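Home | About | Work With Me | Journal | Contact

4 min read

Come and help me run a tiny guesthouse in Killarholm this summer

Okay, so I've been putting off writing this for weeks, and now the bookings are filling up and I can't pretend any longer that I'll manage on my own. I'm looking for a housekeeping and breakfast person (one job, two hats!) to start in June and stay through the end of the season. If that sounds like you, or like your cousin who keeps saying she wants out of the city, please read on.

I'm Myrto. I run Narna, a nine-room guesthouse at the top of the harbor road in Killarholm. I bought it from Libor Šindelář, who had it for most of his working life and still comes by to tell me I'm pruning the roses wrong. He's usually right. The house is old and a bit crooked, the stairs creak on the way up and then again on the way down, and the view from the landing is the reason I signed the papers before I'd even looked at the boiler. (Look at the boiler, people.)

What would you be doing? Mornings are breakfast. I cook, you serve, and we both wash up. We do eggs, porridge, good bread from Friesen down the street, and a pot of my grandmother's fig jam that guests keep trying to buy off the table. You don't need restaurant experience, but you do need to be able to carry a tray and chat with a sleepy stranger at the same time. If you're silent before coffee I sympathize, and this probably isn't your job.

After breakfast we turn to the rooms. Beds, bathrooms, floors, a fast dust, windows open whatever the weather. I'm fussy about beds and not very fussy about anything else. Corners tucked, pillows plumped, no hair anywhere. I gave up on all-white bedding my first year because it made the place look like a clinic, so the linen cupboard is now a happy muddle of colors and it takes a few days to learn what goes where.
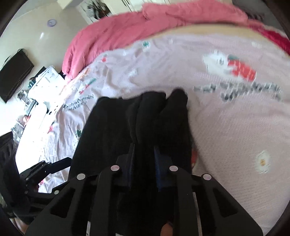
Laundry is done in the house, all of it, and I won't sugarcoat that part. There are two machines in the back kitchen and a long line outside, and on a breezy day I think it's the nicest job in the building. On a wet week it's sheets over every door and both of us in a mood. Guests also leave things behind constantly – chargers, socks, once an entire wedding speech – and you'd be the one bagging it all up and writing the label so I can mail it home.

You'd normally be finished by early afternoon, and then the day's yours. There's swimming if you're brave, a decent footpath out to the point, and the Zundura, which is our one and only bar and has live music whenever the owner's brother is in town.

Now the practical stuff. It's a five-day week and I'll work the days off around you as best I can. Pay is hourly, paid every two weeks, and tips from the jar get split evenly between us. I'd love to put the actual rate here, but it depends a little on whether you want the room or not, so ask me and I'll tell you straight away. The room is over the garage. It's small, it has its own shower and a proper door that locks, and the wifi reaches it if you sit on the bed. Breakfast and lunch are included either way.

Who am I hoping for? Somebody who turns up on time and doesn't mind stairs. Somebody who'll tell me when the soap's running low before it's gone. It's physical work and I'd like you to know that going in, because last year I made it sound like a vacation and the poor guy left after four days. You need to be 18 or over and have the right to work here already, as I'm too small to sponsor anyone. A driver's license would be handy but I can live without it. Couples are welcome to apply together, although I can only pay for one job, so the other half would need to find something in town (the Zundura is always short of people in summer, try there).

To apply, send me a note through the contact page. Skip the formal cover letter, please, I never know what to do with them. Tell me where you've worked, when you could start, and what you like for breakfast. One reference is plenty. I'll answer everybody, even if it takes me a while, and I'll call the people I'd like to talk to further. If you're close enough to visit, come up for a coffee and see the place first.

Closing date is 07/04/2023. If I find the right person sooner I'll take the page down, so don't sit on it!

Myrto Sarantis
Narna, Killarholm

We use cookies to keep this site working and to see which pages people visit. Accept | Manage settings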